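Cellthorpe Clear Pantry Tray, long size
Reviewed by Beatriz Macedo

I don't trust anything sold as a drawer solution. I have a closet shelf full of drawer solutions. So when Liliana Lombardi at my cooking group kept going on about clear ribbed trays for loose pouches, I bought one long Cellthorpe and one of the Pemeo trays to go against it, and gave them both a proper few weeks in a kitchen where people cook every night.

The claim on the Cellthorpe sleeve is that it "ends pouch slump." Pouch slump is a real thing, I'll give them that. Starch, dried chili, soup mix, anything in a soft bag ends up lying on its face at the back of the cupboard with a rubber band around its neck. Whether you need to pay for a cure is another matter.

What I liked. It's see-through, so I can tell from the doorway when I'm low on something. It wipes clean. It slides out in one pull and doesn't bow in the middle when it's full, which the Pemeo did from the second day - you could feel it sag in your hands.

What I didn't. The molded compartments are a size that suits whoever drew them. Small seasoning pouches stand up nicely. A flat, wide bag of starch does not. It straddles two sections and leans, and once it's half used it folds over and leans some more. I tried it lengthwise, sideways and rolled down with a clip. Rolled down with a clip was fine, but a bag rolled down with a clip is fine on a bare shelf too.

The ribs also catch powder. If you keep potato starch or cornstarch in an opened bag you will be running a damp cloth along every one of those ridges, and then drying them, and I do not enjoy it. A smooth wall would have been easier and I can't see that the ridges do much besides look sturdy.

Price is the other problem. The long one was $18, and filling one ordinary shelf came to $63 on the Cellthorpe site before shipping. For trays. The Pemeo is cheaper and I've already said what I think of the Pemeo.

I'll keep the one I have. It lives on the spice shelf, holding small pouches only, and it does that well enough. I won't be buying the rest of the set.

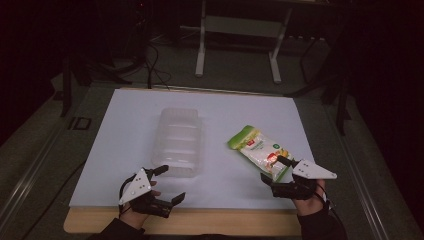
Small pouch and tray on the white board, then the starch in its green-topped bag.

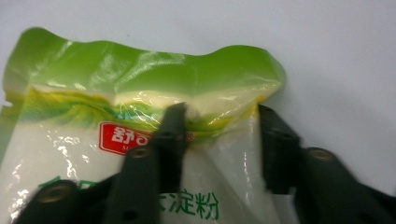
Can I put it in the dishwasher?

Cellthorpe says top rack only. I wash mine by hand in warm water with a soft brush, and I wouldn't risk the heated dry on clear plastic this thin.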